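Harkik Residents' Association
Minutes of the general meeting, October 13, 2023
Common room, ground floor

Present: Mirjam De Smet (chair), Tineke Hoekstra (minutes), Kobe Aerts, Marijke Aerts, Karlijn Nijs, and residents of 19 flats according to the signed list.
Apologies: the family on the second floor left, and Mr Postma from the management office, who sent his points by e-mail.

1. Opening and previous minutes
Mirjam opened the meeting at 19.30. The minutes of April were approved with one correction: under point 4 the word "gate" must be "garage door". Tineke will change it in the copy on the website.

2. Heating costs
Kobe explained the yearly statement from Brallumon. The common boiler used less gas than last year, but the service contract became more expensive, so the total is almost the same. He has asked Brallumon twice for the details of a repair of 1441 euros. The invoice says only "works on pump". Until the details arrive, we do not pay this invoice. All agreed.

A resident of the third floor asked if the heating can start earlier in the morning. At present it starts at 6.30. Marijke remarked that people who work at home would prefer more heat in the afternoon. It was decided to try 6.00 for one month and to ask for reactions by the letter box in the hall.

3. Bicycle storage
There are still bicycles without a label. Karlijn will hang up a last notice. After four weeks the bicycles with no label go to the second-hand shop. Children's bicycles may stay under the stairs, but not in front of the meter cupboard — this was also a remark of the fire inspection.

The quotation of Garketti for new bicycle racks was discussed. Some people found the double racks too heavy to use for older residents. Kobe will ask for a price for single racks also, and will measure the room again before he does it.
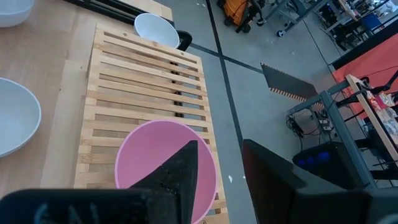
4. Shared kitchen and the neighbours' meal
The neighbours' meal was attended by around 64 people, more than in other years. The costs stayed inside the budget. Mirjam thanked everybody who cooked and especially the people who stayed to clean. Several objects are not yet collected by their owners. Karlijn has a list of them on the kitchen door. The bowls, a pink one and a white one, can be put together with the slatted tray on the list, so that the owner can recognise them. What is not collected before the next meeting will become property of the kitchen.

Marijke asked to replace the tea towels and to buy a second kettle. Approved, maximum 60 euros. The key of the kitchen must come back to the box the same evening. It happened two times that a key was taken home and the next group had to wait outside.

5. Garden
The pear tree beside the bicycle shed must be pruned this winter. Tineke knows the gardener who did the hedge and will ask him for a price. There was a longer discussion about the compost bin. Two residents find that it smells, other residents do not notice it. Proposal of Mirjam: move it to the corner behind the shed and put dry leaves on top every week. Accepted, with one vote against.

6. Points of Mr Postma (by e-mail)
The lamp in the lift is replaced. The intercom of the left entrance will be repaired, the date is not known. He asks again not to put cardboard next to the paper container, as the collection service leaves it there.

7. Any other business
— Kobe stops as contact person for the lift next spring. Who is interested may speak to him.
— The front door closes too hard in the evening. Karlijn will report it.
— A question about charging points in the garage is moved to the next meeting, there was not enough time.

Next meeting: in April, the exact day follows by letter.
The chair closed the meeting at 21.15.

Minutes: Tineke Hoekstra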